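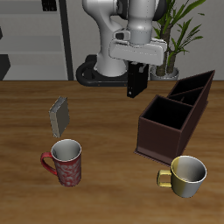 ## Table Care Questions We Get All the Time

**How often should I oil my Nesgate table?**

Twice a year suits most homes, and if you only remember once, please don't lose sleep over it! Gervasio Henríquez, who runs our finishing room in Skimdale, does his own kitchen table every August and again whenever his in-laws are due.

**Which oil do you recommend?**

We send a small tin of our Royer oil with every table, and it goes a surprisingly long way (one tin should see you through 5 coats). Wipe it on with a soft cotton cloth, following the grain, leave it for 27 minutes while you have a coffee, and then buff off whatever is still sitting on the surface.

**Help, I have a white ring from a mug!**

Oh, we've all been there. Give it a few days first, as plenty of rings fade by themselves. If yours is stubborn, sand very lightly with 120 grit, always along the grain, and then oil the whole top so the patch blends in.

**Can I keep it near a radiator?**

We'd rather you didn't, but we know how small dining rooms can be. Leave as big a gap as you can manage and turn the table end for end now and then.

**Do you refinish older tables?**

Yes, and we love doing it. The Wandalberg workshop takes in any table of ours for $63 plus delivery, however many homework sessions it has lived through. Write to Wyn Morgan with a couple of snapshots and the number stamped under the top, and she'll find you a slot.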